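# What Color Does to a Plastic Bowl

Two bowls can leave the same mold an hour apart and shrink by different amounts. The usual cause is pigment. In polypropylene, many colorants act as nucleating agents: they give the polymer more points at which to start forming crystals. More crystals mean a denser part, and a denser part is smaller.

Phthalocyanine blues and greens are the known offenders. Some organic reds and violets behave in a similar way, while most inorganic pigments have little effect. A flat-bottomed part in a nucleating blue may warp visibly where its neighbor in an inorganic yellow stays flat.

Urszula Cieślak runs the molding floor at Dolleo, a tableware producer with six presses. Her settings sheet lists 216 combinations of mold, resin and color. "The mold is cut once, for one shrinkage value," she says. "After that, every color is a correction." The corrections are mostly to packing pressure and cooling time. Longer cooling keeps a rim round, but it lowers output. 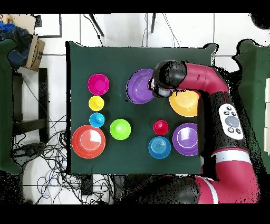

*Photo: Danuta Tomaszewski*

Dosing is the second variable. Most molders buy color as masterbatch, a concentrate of pigment in carrier resin, and blend it at 2 percent by weight. Bright yellows and oranges often need more, as their hiding power is low and thin walls let light through. Raising the dose also adds carrier, and a poorly matched carrier weakens the part at the weld lines.

Color changes cost material as well. Going from light to dark is quick. Going from dark to light requires a purge of the barrel and hot runner – red is the slowest to clear. Dolleo schedules each press from yellow through green to blue, then red, and purges once at the end of the cycle. Cieślak logged 2915 kg of purge scrap in the year to May. Part of it is reground and sold to Bokero, which molds it into black plant trays.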